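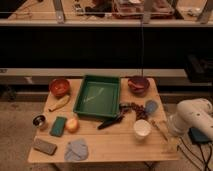

Before she came to Durkico, one student told us, she thought that tidying is a talent and she did not receive it.

We hear this often. Durkico is a small school for household order, opened in April with 2 rooms on Sutter Street. We teach people to sort, to clear and to put away, slowly and with attention.

How we work

Every course begins at a table with ordinary things on it. A green tray stays in the middle, and bowls, a banana, an apple, a cloth and a paper cup are placed around it. The student must decide what belongs together – and only then move anything. 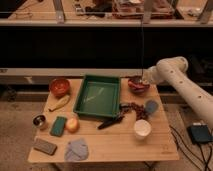 What you will learn

The basic course has 7 lessons. First we sort food from tools, and later we come to the kitchen drawer and the closet. In the Drenadetti room we practice packing for a move. Groups are small, and you may bring your own box of difficult things.

Please do not clean your home before the first lesson. We prefer to start from how it is.
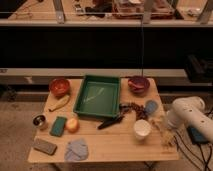
Visit us

Our office is in the Hondia building, door 18. You may come without an appointment – somebody will show you the rooms and answer your questions.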